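Shuzhen Cao had recorded 342 demonstrations by the time Trevor Dhillon came in to take over the left station. The target was 400. The client, Bosside, would accept no fewer and would pay for no more.

She stayed in the chair to finish the one she was on. The leader arms were light, and their grips had been re-taped so often that they no longer matched. What her hands did, the two follower arms did on the bench behind the glass, a fraction of a second later. She watched the wrist view on the monitor and not the bench. Mireille Moulin had made that a rule in July. If the operator used something the policy would never see, the recording was thrown out.

"Task?" said Trevor.

"Fruit bagging. Left arm holds the bag open, right arm loads it from the basket."

"Lychees?"

"They count as one item if they're on the stem. Read the sheet."

He read the sheet. It had been revised on 2 December 2025 and signed by Juraj Polák, who had never sat at either station. Grasp the rim, not the body. Do not regrasp more than 2 times. Pauses longer than 8 seconds to be cut.
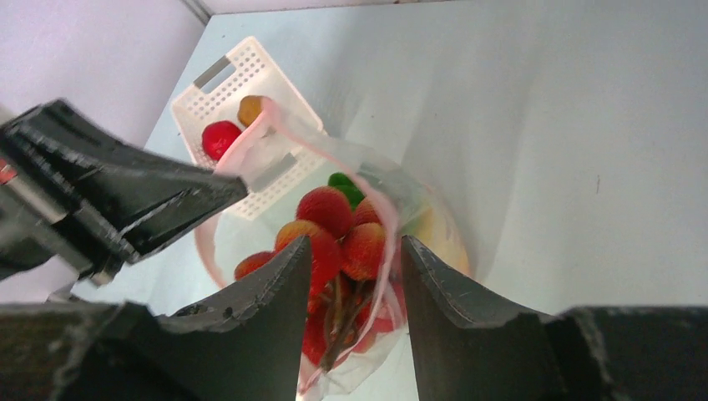 Shuzhen eased the trigger back by a few degrees. Thin plastic gave almost nothing in the current reading, so the operator had to judge the hold by the creases. She had a feel for it now and could not have written it down. Polák had asked her to, twice, and she had sent him half a page on creases.

"You slow down before you close," Trevor said. "Every time."

"Do I?"

"It's in the plots. Nomvula showed me. The Curnent arms do it too now, running on their own. They get to the bag and they wait."

She kept the leader arms still. On the monitor the fingers kept still as well.

"Wait for what?"

"Nothing. It's learned the wait as part of the grasp. Nomvula wants to filter it out."

Shuzhen thought about that, then saved the episode with the pause left in. It was under the limit. She got up, lowered the seat for him and wrote 343 on the sheet.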